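Kitchen tips from the Tumico open day
Notes by Rosemarie Lindemann, 3/27/26

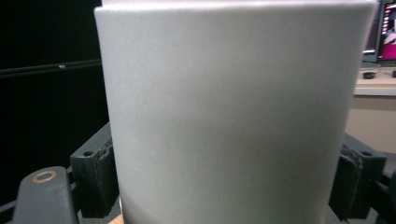
Smooth cups slip out of tired hands, and the gripping demonstration at Tumico was mostly about that. Kumiko Sakamoto ran it and took questions for the full 41 minutes. Look at where the jaws hold the plain white cylinder: one on each side, near its lower half, well away from the rim. I now pick up cups from the drying rack the same way — low and from both sides.

Other things I brought home:

Dry your hands before unloading glasses. Keep a towel on the rack side of the sink.

Check grip pads on tongs and jar openers every September. Replace any that have gone ragged.

Line a slick shelf with rubber mesh. I cut mine 2 inches short at the front so the door closes.

Stack mugs no more than 3 high.

The handout has a page on jar lids, which I will type up next.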